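4. Candidate selection and local party strength

4.1 The choice of the four districts

The argument of the previous section was that a national result hides very different local stories. To examine this, we need districts which are similar in income, age and past turnout, but which differ in how the parties choose their candidates. The four districts of Brenivow, Pavari, Mamani and Plulow meet this condition quite well. All of them were held by the same party for three elections in a row, and in all of them the majority was reduced at the last vote. However, in Brenivow and Plulow the candidate was chosen by the local members, while in Pavari and Mamani the name was sent by the national office, in one case only 17 days before the close of nominations.

We do not claim that the selection method alone explains the result. Parties often send a candidate from outside exactly to those places where the local branch is already weak, or where it is divided. For this reason the direction of the effect is difficult to establish, and a simple comparison of the vote shares would be misleading. Our approach is therefore to look first at the strength of the branch before the selection took place, and only after that at the campaign and at the vote.

Branch strength is measured with three indicators: the number of members who attended the annual meeting, the number of council seats contested by the party at the last local election, and the number of leaflets delivered outside of election periods. The third indicator is the least reliable one. Branches keep their own records of leaflets, and in Mamani two years of records are missing. We decided to keep the indicator, but all models were also estimated without it, and the signs of the coefficients remain the same.

4.2 Survey and interviews

The main source is a postal and telephone survey of party members, carried out between March and June. In total, 397 members gave complete answers. The response was highest in Plulow and lowest in Pavari, where the membership list was old and many letters came back. The questionnaire asked whether the member took part in the selection, how satisfied he or she was with the procedure, and which kinds of campaign work he or she did: canvassing, telephone calls, office work, driving voters to the polling place, or giving money. Members who did no campaign work were asked for the main reason in an open question.

The survey was completed by 12 longer interviews, three in each district, with branch officers and councilors. The interviews lasted between forty minutes and two hours. Most of them were done in the evening, after 7 p.m., when the officers were free from their daily jobs. We agreed with all the participants that they would be identified only by district.

The coding of the open answers was done by two persons independently. Where the two codes were different, the answer was discussed and, if no agreement was reached, it was placed in a residual category. The residual category contains mostly short answers such as "no time" or "health", which can cover a political reason but can also be exactly what they say.

4.3 Members and the imposed candidate

The first finding is that members in Pavari and Mamani were less satisfied with the procedure than members in Brenivow and Plulow. This is not surprising. More interesting is that the lower satisfaction did not lead everywhere to less campaign work. In Mamani the members who called the procedure unfair canvassed almost as much as the others. In Pavari they stayed at home.

The interviews help us to understand this difference. The branch in Mamani was told early that the decision would be taken at the national level, and the officers had time to explain it at two meetings. There was anger, but it was expressed inside the branch and before the campaign began. In Pavari the officers learned the name of the candidate from a newspaper. One officer described how the telephone list for the first weekend of canvassing was prepared as usual, and how only 8 members came.

Figure 1
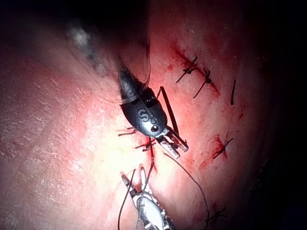

An officer in Pavari told us that people were not against the woman herself, they were against being informed like customers whose train is canceled, and that with one week more and one honest meeting he could have brought most of them to the doors. He added that the members who left after the election had not left for another party. They simply stopped to answer the phone.

This last remark is supported by the survey. Among the members who reduced their activity, very few reported a change in their vote choice. They continued to vote for the party and, in general, they continued to share its position on taxes, health care and relations with Europe. What they withdrew was their work. Studies which measure party loyalty only with the vote will not see this kind of exit, and we think that this is one reason why the literature has often found small or no effects of central selection.

A second point concerns the type of work. Canvassing fell more than telephone calls, and telephone calls fell more than donations. It seems that the more public an activity is, the more it suffers when the member does not feel comfortable with the candidate. On the doorstep, the member must speak for the candidate and answer questions about him or her. Several members wrote in the open question that they would not know what to say. A donation, on the other hand, can be understood as a gift to the party as a whole.

4.4 Effects on the local vote

It remains to ask if the reduced work had any influence on the result. Here our evidence is weaker. We have the vote at the level of the ward, and we have the branch reports on which wards were canvassed - but the reports are not equally complete. In Brenivow and Plulow every ward was visited at least once. In Mamani the rural wards in the north were left out, as they had been in the earlier elections too. In Pavari the branch gave up the two wards around the old harbor, where its support had always been narrow.

In the wards that were not canvassed, turnout fell more strongly than in the rest of the same district. The difference is clear in Pavari and small in Mamani. We must be careful with the interpretation, as the harbor wards in Pavari also lost a polling place in the year before the election, and older voters had to travel a longer way. When these wards are excluded, the difference in Pavari becomes smaller but it does not disappear.

The opponents' campaign must also be taken into account. In Brenivow the main opponent put few resources, probably in the belief that the district was safe. In Plulow the contest was hard from the first day, and both parties brought canvassers from neighboring districts. The local selection in Plulow cannot be separated from this outside help, and an officer there was of the opinion that the visitors knocked on more doors than the branch did in the last week.

4.5 Alternative explanations

Two other explanations should be discussed. The first is that members in Pavari were tired after two national elections within a short period. This was true in all four districts, however, and the decline in work is not found in Brenivow, where the members are on average older. The second is that the quality of the candidates was different. We asked the members to rate their candidate on competence and on knowledge of the area. The ratings for competence are close together in the four districts. The ratings for local knowledge are much lower in Pavari and Mamani, as expected, and when this variable is entered in the model, the coefficient for the selection method is reduced by less than half. Some part of the effect is therefore a matter of where the candidate comes from, and some part is a matter of how the decision was made and announced. The data do not permit us to divide the two more exactly, and we return to this problem in Section 6, where the results of the local elections in the following May are added to the analysis.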